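How Does a Robot Learn to Pick Things Up?
Written for curious readers at the Paltthorpe Learning Lab

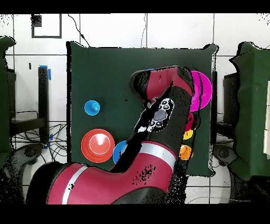 Does a robot know how to pick up a toy when it is brand new?
A new robot arm knows how to bend and turn, but it has to be taught what to do with all that bending and turning, and one good way to teach it is with lots and lots of examples.

Think back to when you learned to tie your shoes. Somebody probably sat down next to you and made the loops slowly, and then you tried, and the loops fell apart, and you tried again (and maybe there was a little grumbling!). A robot learns in a way that is a bit like that, only it needs far more turns than you did.

Our arm is red and black, and it works over a green table with colorful round pieces on it. There is a blue one, a yellow one, an orange one and a big magenta one, among others. At the end of the arm is the gripper, which does the job your fingers do.

A person guides the arm through one small job, such as picking up the yellow piece and setting it down somewhere else. While the arm moves, a computer saves how every joint bends and what the camera sees. One try, from start to finish, is called an example. Then we shuffle the pieces and make another.

Why do we keep moving things?
If the yellow piece always sat in the same spot, the robot might only learn to reach for that spot! Then you could slide the piece over by the width of your hand and the poor robot would grab at air. So we put the pieces close together, far apart, near the edge and in the middle.

How many examples does it take?
That depends on the job. For our first one, which we named Zerel, we saved 600 examples. The next one is harder, and we would like to have 2000 by November. Lieven Segers, who guides the arm most mornings, does 3 practice runs before he starts saving, and he takes a break whenever his shoulders get tired.

What about mistakes?
We keep some of those too — a dropped piece, followed by a second try, can show the robot how to fix things when they go wrong.

Try it at home: ask a friend to close their eyes, and guide their hand to a spoon on the table. Do it 6 times, moving the spoon each time. Then let them find it alone, eyes still closed. Was it easy or hard? What would have helped them?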